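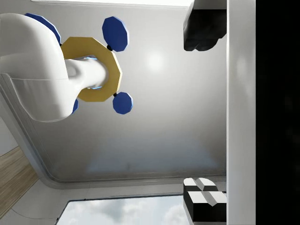
Re: [tenov-users] Job limits on Oker after the September upgrade

To all subscribers,

The Kollix support group has received several enquiries following the message quoted at the foot of this one. The reply is sent to the full list as the matter affects most holders of a Tenov allocation.

The limit on the standard queue has been set at 141 nodes per job. The figure published in the upgrade notice referred to the large queue and was placed in the wrong table. The notice has been corrected. Jobs submitted to the standard queue above the limit will be held and will not be cancelled; owners may move them to the large queue without losing their place.

With regard to restart files, Tenov release 6 writes its checkpoints in a new layout. Files written by release 5 can be read by the new release, but the reverse does not hold. Groups in the middle of a long series of runs are advised to complete the series with the older release, which will stay available on Oker until the end of the allocation period. The module names are unchanged.

The drop in write speed reported below has been reproduced on Oker. It appears when every process opens its own file on the shared disk. Setting the Dauda library to gather output on one process per node restores the earlier speed in our tests. The setting is described in the chapter on output in the user guide, and will become the default at the next maintenance period.

Requests for a temporary increase in disk quota should be made through the usual form, stating the project code and the expected size of the output.

Kollix User Support

On behalf of the flow modelling group, a list member wrote:
> Since the upgrade our solver has been held in the standard
> queue at 253 nodes, although the notice gives this as the
> permitted maximum. Could the correct limit be confirmed?
>
> We also find that writing a checkpoint takes up to 5 times
> as long as before, with the same input and the same grid.
> Finally, may we restart from files written by the previous
> release, or must the runs be started afresh?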